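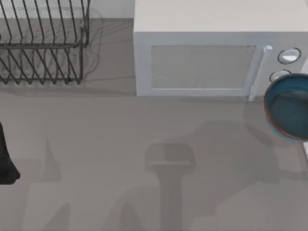 Verbrennungen und Verbrühungen in der Küche gehören zu den häufigsten Verletzungen im Haushalt. Die meisten sind klein und heilen ohne Behandlung ab, wenn man in den ersten Minuten das Richtige tut.

## Kleine Verbrennungen

- Ringe und Armbanduhr sofort ablegen, bevor der Finger anschwillt.
- Die Stelle unter fließendes, lauwarmes Leitungswasser halten, bis der Schmerz deutlich nachlässt. Kein Eis und keine Kühlpacks direkt aus dem Gefrierfach.
- Kleidung ausziehen, die mit heißer Flüssigkeit getränkt ist. Klebt der Stoff an der Haut, bleibt er dran und wird nur rundherum abgeschnitten.
- Mehl, Butter, Zahnpasta und Öl haben auf der Wunde nichts zu suchen.
- Blasen nicht öffnen. Eine sterile, nicht haftende Auflage locker darüber, fertig.

Bei Säuglingen und Kleinkindern wird nicht lange gekühlt, sie kühlen zu schnell aus. Größere Flächen werden gar nicht gekühlt, sondern sauber abgedeckt, und man ruft die 112. Zum Arzt gehört jede Verbrennung im Gesicht, an den Händen, an Gelenken oder im Genitalbereich, außerdem alles, was weißlich oder verkohlt aussieht oder auffallend wenig wehtut.

## Vorbeugen am Herd

Pfannenstiele nach hinten drehen. Hintere Platten zuerst benutzen, wenn Kinder im Haus sind. Im Backofen bei 180 Grad reicht eine kurze Berührung mit dem Rost, also trockene Topflappen nehmen, feuchte leiten die Hitze durch. Deckel immer vom Körper weg öffnen, damit der Dampf nach hinten abzieht. Den Wasserkocher nicht randvoll machen und das Kabel nicht über die Kante hängen lassen.

Steht der Warmwasserspeicher auf 60 Grad, kann es am Hahn für Kinderhände gefährlich heiß werden. Ein Verbrühschutz am Mischer lässt sich nachrüsten.
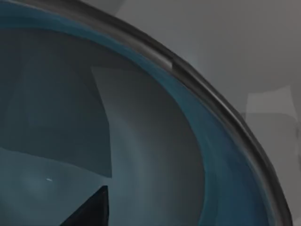

*Schüssel mit dunklem Rand, Innenseite blaugrün*

## Was in die Küchenschublade gehört

- sterile Kompressen, nicht haftend
- zwei Mullbinden und eine Rolle Fixierpflaster
- Verbandschere
- Einmalhandschuhe
- Zettel mit 112 und der Nummer des Giftnotrufs

Das Verfallsdatum der Kompressen einmal im Jahr prüfen, am besten im Dezember, wenn die Schubladen vor den Feiertagen ohnehin ausgeräumt werden. Angebrochene sterile Packungen ersetzen.

Den Tetanusschutz bei der Gelegenheit gleich mit nachsehen. Auch bei Brandwunden fragt die Praxis danach.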